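Small parts, big kitchens: Liew's gripper trick

I've been following the Liew lab's work on teaching robots fiddly jobs, and its March result is a cheering one! The team skipped the robot arm and collected 300 demonstrations by hand, with a gripper in each fist, in real kitchens.

Capping thin sticks with little gold fittings was the hardest job of the lot (I'd have lost patience by stick 2).
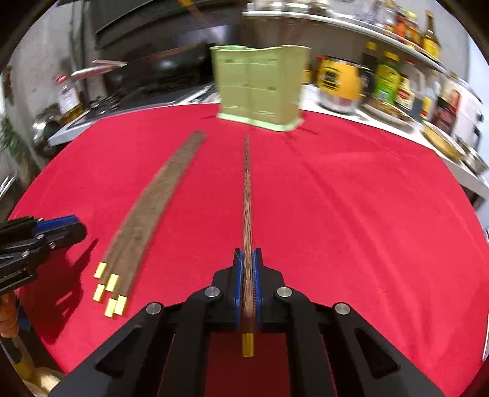
What they found

Training on 18 kitchens beat training on one, even with the same number of demos. The policy got 100 trials in a kitchen it had never met, and I can't wait to see the full paper.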